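Sokine drawer organizer, the wood one. Long-ish review

Posted 27 February 2019 by Riku Hamada

OK quick one before work. Had this thing long enough to have opinions. Short version: buy it if your drawer is deep enough. Measure first. I did not measure first.

Background. Our dresser is a Madigan, the tall narrow kind, bought used, drawers that stick in wet weather. Top drawer was socks, belts, chargers, old birthday cards, whatever. Every morning digging. Finally had enough and went looking for dividers.

Tried the Brarnum fabric bins before this. Cheap, folded flat in the mail, fine for a couple weeks. Then the sides slump and everything leans on everything else. Gave those to my sister for her craft stuff and she likes them, so maybe it's me. Also looked at the spring loaded plastic dividers from Elo. Returned those. They pop out if you shut the drawer hard, and I shut drawers hard.
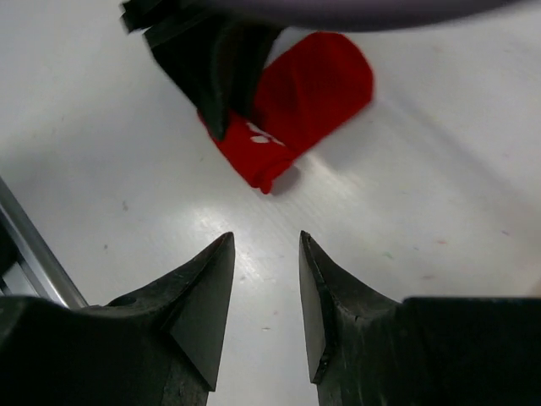

So, the Sokine. Comes assembled, which I liked. No screws, no little bag of pegs. Box was beat up on one corner but the tray was fine. Smelled like a lumber yard for a day or two. Left it by the window, smell went away.

Fit. Here's where I messed up. The listing gives the outside size but the Madigan drawer has a lip in front, so the opening is smaller then the inside. Had to tip the tray in at an angle and scrape it past. It's in now. Not coming out without a fight. If your drawer has a lip, measure the opening, not the bottom.

Finish is OK. Edges sanded, mostly. Found one rough spot on the underside, hit it with sandpaper, done in a minute. No splinters since. Wouldn't put silk or nylons in there without running a hand over it first.

Size of the compartments is good for rolled socks. Regular crew socks, one pair to a square. Thick hiking socks you have to cram. Ties work too if you roll them loose. Underwear no, at least not the way I fold. 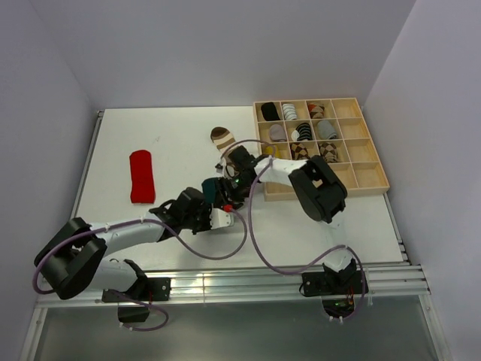
Socks rolled, one to a square. Room left in the top row.

Does it save time? Yeah. Not tons. What it does is show me when I'm running low, so laundry happens before the emergency stage. My wife says she can hear the drawer less in the morning. She took the second one for scarves and it's not as good for that, the squares are too small for anything wooly.

Gripes. It slides. Bare wood on bare wood, pull the drawer fast and the whole tray moves with a clunk. Cut up some shelf liner and put it under, fixed. Should come with rubber feet at this price. Also dust. Lint collects in the corners and you can't really wipe it, have to use the vacuum with the skinny nozzle.

The dividers don't move either. What you get is what you get. If you want to change the layout later look at somthing else.

Price. Went up 100 yen between me putting it in the cart and paying, no idea why. Ended up just under 2000 yen each with the coupon. At full price I'd think about it. With the coupon fine.

Would I buy again, yes, but a size down for this dresser. Customer service answered my email about the lip in a day, very polite, no help at all.

Four stars. Would be five with feet on it.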